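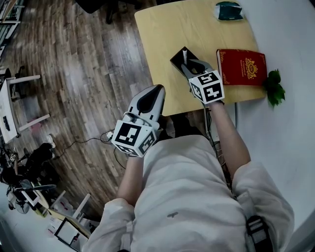

Red book, small black box, light wood table.

Desk tidying: is the "one box" rule worth it?
Posted April 2, 2018 by Ineke Van Acker

mallowfoot wrote:
Everyone keeps telling me to keep one small box for pens and get rid of the rest. I tried it in January with a Grastau box. Lasted 3 days. The pens went in fine and the rest of the junk moved to the chair.

bosar_fan2 wrote:
Then the chair is your problem. Mine works. Box, one book, done.

Ineke Van Acker wrote:
One book, sure, until you need a second one. I don't buy the big hardcover left out as decoration either. It's a nice red with the gold on it – but it takes up the spot where I'd put my elbow. And leaves on a desk shed.

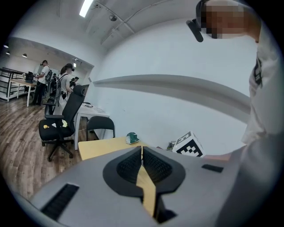

I'd sooner give that space to tape, which I use every day. Anything small I push back to the wall gets forgotten there. The Bakker method says to clear it weekly. Who does that?

bosar_fan2 wrote:
I do. Takes two minutes.

mallowfoot wrote:
Two minutes for you. Has anyone tried the Mallico trays, or is that more stuff to hold stuff?

Ineke Van Acker wrote:
More stuff. Returned mine.

Thread 2872 | Contact | © 2018 | Back to top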